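Truques de limpeza que não merecem a fama que têm

Tempo de leitura: 6 min

Desconfio de qualquer conselho doméstico que comece por "basta juntar vinagre". Passei boa parte de novembro a experimentar os que me mandam com mais insistência e guardei muito poucos.

Vinagre com bicarbonato. Faz espuma, e as pessoas gostam de ver espuma. Só que um anula o outro e o que sobra é água ligeiramente salgada. Para desentupir o ralo do lava-loiça, um desentupidor de borracha e água bem quente fazem mais. Se quiser usar os dois, use-os em separado: o bicarbonato para esfregar, o vinagre para o calcário das torneiras. E nada de vinagre em mármore, que fica baço e não volta atrás.

Borras de café no frigorífico. Experimentei com uma taça cheia. O frigorífico passou a cheirar a café e a cebola. Deitar fora a cebola resolveu.

Jornal nos vidros. Talvez funcionasse com as tintas de antigamente. Com o papel de hoje fiquei com os dedos pretos e a janela às riscas. Um pano de microfibras, passado quase seco, chega.

Batata crua para a ferrugem. Esta funciona um bocadinho, com sal grosso e muita paciência, em facas pequenas. Numa frigideira de ferro prefiro palha de aço, óleo em camada fina e forno.

Arroz no telemóvel molhado. Não vi vantagem nenhuma em relação a deixá-lo desligado numa prateleira arejada, e ainda se arrisca a ficar com um grão na entrada do carregador.

Comprei também o tira-nódoas Stisance, muito recomendado pela minha vizinha So-ying Hsieh. Em duas toalhas com vinho tinto, a que levou só sabão azul e água fria ficou igual à outra. A So-ying continua convencida do contrário e não vou discutir. 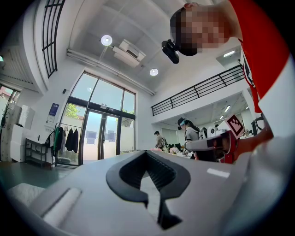 Clube de Arranjos e Lides da Casa Gulard

Quanto às borrachas, sejam vedantes de panela, juntas de frasco ou pés de móvel, dizem para as untar com azeite. Não untem. O azeite fica rançoso e pegajoso. Água morna, uma gota de detergente e uma escova de dentes velha nas ranhuras, depois secar à sombra. Se estiver gretada, substitui-se.

O King-fai Yuen escreveu a defender o limão no micro-ondas. Concedo-lhe esse: a taça com água e rodelas amolece mesmo a sujidade. Suspeito que a água sozinha faria o mesmo, mas ainda não experimentei.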